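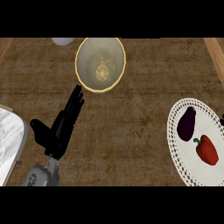
My grandmother's recipes are in a notebook with 46 pages, and until July I could not read most of them. She wrote in Greek, in a fast hand, and she almost never wrote how long something should cook. "Until it is ready" appears everywhere.

My neighbor Antigoni Dimitriou offered to help me. We sat in her kitchen on Cervantes Street and she read aloud while I typed. Some words she did not know either, they are from my grandmother's village, so we called my aunt and she laughed at us a lot.

The first one I tried was the lentil soup. It says 300 grams of lentils, one onion, bay leaf, vinegar at the end. I put the vinegar too early and the lentils stayed hard for two hours. The second time I followed the order and it was much closer to what I remember, but hers was darker. My aunt thinks she burned the onion a little on purpose.

Next I want to try the quince sweet. There is a word in the second line that we still cannot read, so if somebody knows old spoon sweets well, please write to me.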